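About Pekgate Computer Refurbishing

Pekgate takes in used office computers, repairs them and sells them at low cost to households, schools and small nonprofits. We opened to the public on Saturday, March 23, 2019, in the former Grultov shoe store, and we still work out of the same building.

The business was started by Geeta Chauhan, who spent years managing computer purchasing for a school district. Every summer the district replaced a few hundred desktops, and most went to scrap with years of use left in them. She rented the store, bought the first pallet herself and hired two technicians.

Last year we sold 2060 refurbished computers. Another 636 went out through our school program, Sondo, which places machines with students who don't have one at home. Sondo families pay nothing. The program is funded by store sales and by a yearly grant from the Tiwari Fund, and applications open each May.
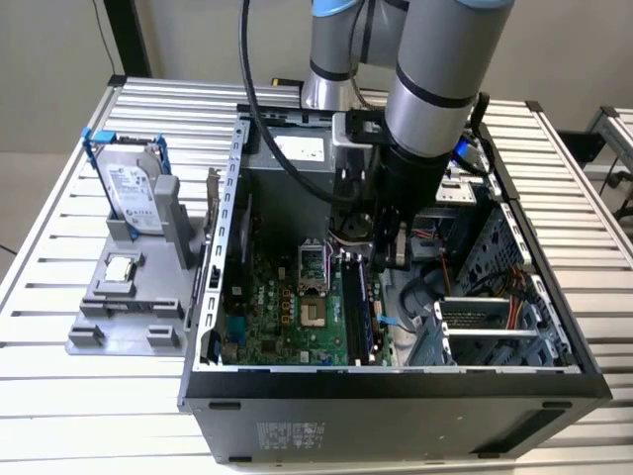 Most of our stock comes from offices that replace their equipment on a fixed schedule. We pick up free of charge within the county for loads of 10 machines or more. Smaller loads can be dropped at the back door during store hours. Drives are wiped before anything else is done to a computer, and the donor gets a certificate listing each serial number. Drives that fail the wipe are shredded.

Every computer we sell has a one-year warranty on parts and labor. If something breaks, bring it in and we will fix it or swap it for a similar model. We don't sell laptops with worn batteries, and we don't sell printers at all — we tried it for one winter and the returns took up too much of the week.

Our space is 3000 square feet, split between the store in front and the shop in back. Parking is on the east side of the building. There is one step at the front entrance and a ramp at the side door.

The store is open Tuesday through Saturday, 10 to 6. For pickups, school orders or questions about Sondo, ask for Geeta at the front counter or use the contact form.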